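The Download

Rommel Padilla finished the last chapter in January and had the file ready by the end of the week. It was a textbook on teaching furniture drawing, 127 pages long, and he had written most of it at the kitchen table after his evening classes at Aquino.

The college didn't want to print it. Serau, the small press in town, would only take it if he paid for 100 copies up front. So he put it on Dristance, where anyone could upload a book and set a price. He set it at £5.

The site wrote its own blurb. It said the book would change the way you hold a pencil and that readers in many lands were already talking of it. Rommel read this twice and looked for a button to remove it. There was a button, but it only changed the colour of the text.

He told Kristine Ignacio in the staff room.

"Have you sold any?" she asked.

"Thirty-one."

"That's more than the last one."

"The last one was a leaflet."

She bought a copy that evening and went through it on the bus. Chapter four was missing. In its place was a chapter on keeping bees, well written, with a useful part on winter feeding. She rang him when she got home.

He opened the file on his own machine and chapter four was there – all of it, with the exercises on chair legs. He downloaded the book from the site and found the bees. He wrote to Dristance and got a message thanking him for his interest in Tunus, a novel about a lighthouse.

By then there was one review under the book. He made a cup of tea before he read it.

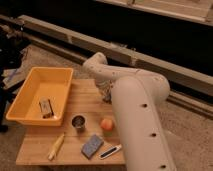 Tunde gave it four stars, saying the drawing exercises were clear enough for his evening group and the bees had been a help, but he would have liked more on chair legs.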